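How a home-built robot learns about doors

Doors are easy for you. You grab the knob, give it a pull and walk through without thinking. For a robot, a door is one of the trickiest things in the whole house!

At the Clondau shared workshop we are building a robot called Redo. It has 2 arms, 2 grippers and a lot to learn. We named it Redo because that is what we say most often at the bench - redo the wiring, redo the code, redo the bit we only just did.

Why practise in a pretend house?

A real robot arm is heavy. If it swings the wrong way it can scratch the paint, snap a finger or knock over somebody's tea. So Redo does its first lessons inside a computer. This is called a simulation, and it works a bit like a video game. The house is made by the computer, and so is the robot. When something gets bumped, we press a key and start again.

We gave Redo 2000 practice goes at doors. The first 800 were pretty messy, but we loved watching them. Robots can try the same thing over and over without getting bored, and the computer remembers every single go.

What does Redo have to work out?

First, where is the door? Then, which side are the hinges on, and how far is it open already? Redo also has to keep track of both arms, because it is easy to watch one and forget the other. Try it yourself: walk through a doorway slowly with your arms stretched out in front of you. Where do your elbows go?

Look for the brick ceiling, the open door and both of Redo's arms in these three views from the pretend house.

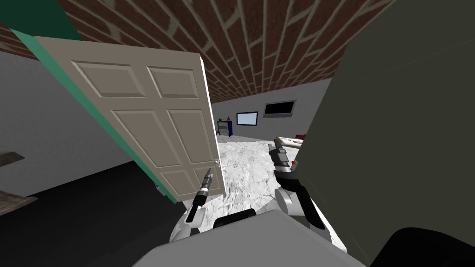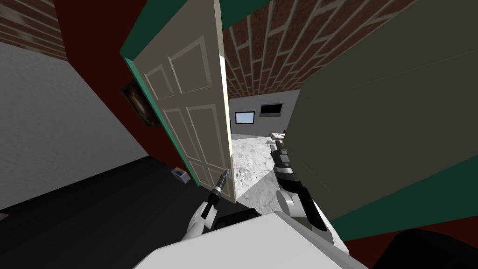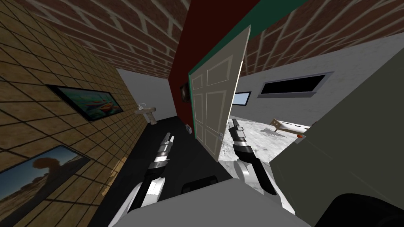 From the computer to the workbench

Next comes the part with screwdrivers. We are bolting a spare door to a stand in the Grimshaw room, so the real arms can have a turn on Thursday. They will move very slowly to begin with, and a grown-up will keep one hand by the big red stop button. If you come along, bring safety glasses and tie back long hair.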